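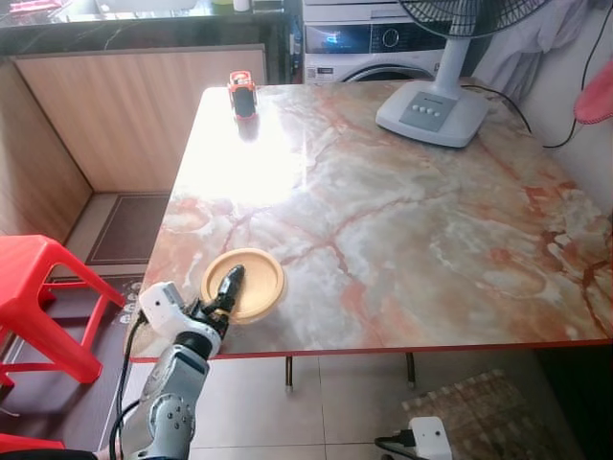
Gripper at the edge of the wooden lid, marble-pattern table, Okier open day.

Vurkus arm, demo visit review. 4 stars out of 5

Went to the Okier open day last week, quick notes before I forget. Demo is set up like a home: washing machine at the back, red stools, a fan on the table. Liked that. Most demos I've been to are a bare bench and a foam block.

Task was the round lid. Sounds easy. Flat thing on a shiny hard top, not much for two fingers to get under. First try it just pushed the lid along the table. Second try got the rim and lifted it, slow but clean. They ran it all afternoon and the board by the door said 93 good picks out of 200. Not great, but they put the number up where everyone could see it, so credit for that.

Good: quiet. Wrist unit is compact. Operator let us pick the next object, I asked for the toy car and it managed that first go.

Not so good: cables. They hang down the side of the arm and I kept watching them insted of the fingers. Glare off the tabletop is bad too, I'd want to see the same thing on a matte surface. And 6 minutes between resets is a long wait standing up.

Price is 900 a month to rent, through Pronard only, setup extra. Didnt get a straight answer on spare fingers. Wong had a similar arm at their open day, faster, but they wouldn't let anyone near it.

Next Okier session is in June, booking needed. Would go again, get there early. Parking is tiny.

Posted 22 Apr 2026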